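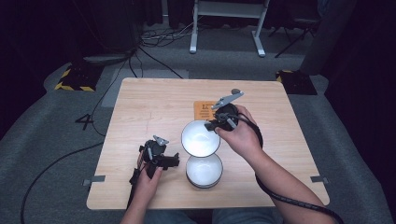
Two white bowls on a light wooden table, one upright and one tilted above it.

How to Stack Bowls Without Chipping Them

My aunt Ese gave me a big set of white bowls when I moved to Famamville, and I'm a little embarrassed to say I chipped three of them in the first year (all on the rim, all my own fault). I've gotten much better since then, so let me pass along what works in my kitchen!

1. Clear some table space. I like to do my stacking at a table and carry the finished pile to the cupboard, where there's never any elbow room.

2. Dry everything, and do get down into the foot ring, that little raised circle underneath. Water loves to hide there, and damp bowls stick together something awful.

3. Set your first bowl upright near you, with plenty of table all the way around it.

4. Pick up the second bowl and look it over. Tilt it so you can see inside, and run a finger along the rim for rough spots. Chipped ones go in a separate pile.

5. Bring it over the first bowl, level it out, and lower it straight down. Sliding it in from the side is how I lost mine. If it lands crooked, lift it and try again, and please don't twist it into place.

6. Stop at six for everyday bowls, or four if they're heavy stoneware. For the good ones, slip a paper towel or a coffee filter between each pair. I bought a pack of 50 filters two years ago and I'm still working through it.

Carry the stack with one hand underneath and the other resting on the side.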